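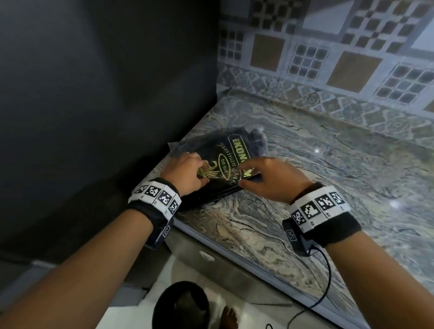

Wrist bands, demonstration side. Marble counter, package at the back corner.

The test plan had one line for the package task: grasp, lift, hold for two seconds, place. Afaf Matar had written it herself in June of the year before, when there was only one gripper to test and the objects were wooden blocks.

Now there were two grippers. The Pondberg was a parallel-jaw unit with rubber pads and a stiff, fast drive. The Ruangrit had three fingers, a soft palm and a force sensor in each tip. Both bolted to the same arm, a Fomer with a wrist joint that clicked at the end of its travel. The arm ran on the same controller throughout, because changing two things at once was how the Indley office had lost most of the previous winter.

The object was a black plastic package, glossy, creased and slightly translucent, with gold and white printing on the front. It had been chosen for those properties. Film wrinkled differently each time it was touched. Reflections moved when the camera moved. The contents shifted, so the center of mass was wherever the last trial had left it.

Afaf set the first block of trials at 100, the same for each gripper. The Pondberg went first.

It closed on the package at the commanded width and lifted. On most trials the film slid between the pads and the package went down on its edge, then flat. When the jaws happened to catch a fold, it held. She logged each result with a single letter: H for held, S for slipped, M for missed. By the end of the day the Pondberg had 76 in the H column, which surprised her, as she had been watching all day and would have guessed half that.

She went back through the video. The slips had taken longer to clear than the holds, and she had remembered them by duration.

The Ruangrit went on the next morning. Mounting took most of an hour, as the adapter plate had been drilled for the older flange and one bolt had to be started by hand. Calibration was normal. The first trial was normal up to contact. Then the three fingers touched the film, read almost no force, and continued to close. The sensor thresholds had been set against blocks. A block pushed back. The package folded inward, and the fingers went on closing until they met one another through it.

The controller recorded this as a successful grasp. The lift began. The package rose a short way and rotated out.

She lowered the threshold and ran it again. The fingers stopped early, on the first wrinkle, and the hand went up with nothing in it. The controller recorded this as a successful grasp too.

She wrote to the office: "Ruangrit cannot tell film from object. Controller cannot tell either. Pausing block."

The reply came after lunch. It asked whether the human demonstrations had the same problem.

She had not looked at the demonstrations in detail. There were 1,133 of them, collected in kitchens by people wearing a camera on the head and a band of printed markers on each wrist. The markers gave wrist pose. Finger pose came from the head view. The policy had been trained on all of it, and she had treated it as a supply, like current.

She filtered for film packaging and opened the first clip on the list. A marble counter with wavy veins, patterned tile behind. Two forearms with black cuffs and rows of square markers. The left hand pinched the package near its middle. The right hand pressed down on the right side, fingertips folded over the edge.

She stepped back and forth across the same few frames for some time.

Two hands. The left did what the Pondberg did. The right did what nothing on her bench did. It pressed. The film between them would have had somewhere to go if either hand had been alone.

She opened another clip, from another kitchen, and then more. The people differed in how they pinched. Some used the thumb and one finger, some the whole hand. In nearly every clip with a loose film package, the second hand was on the object before the lift.

The policy had been given both wrists. The bench had one arm. Somewhere in the configuration there was a flag that dropped the right wrist and kept the left, and when she searched for it she found it in a file with her own name on the last edit.

She removed the Ruangrit and put the Pondberg back. She did not have a second arm. She had a clamp, a length of aluminum bar and a block of foam, and she fixed these to the bench so that the foam bore down on the right side of the package at a constant height. It was a poor copy of a hand. It could not follow the object up, so the lift had to be short, and she changed the plan to say so.

The first trial slipped. The jaws had closed where the film was flat and tight, and there was no fold to catch.

She moved the foam toward the edge, so that the film bunched a little on the near side, and ran it again. The jaws closed on the bunch. The package came up at the left and stayed.

She held it for the two seconds, and then let the timer keep running. The wrist joint clicked. She entered an H, and beside it, in the column for comments, the position of the foam.

Then she opened a purchase request for a second Fomer and began filling in the line marked "justification."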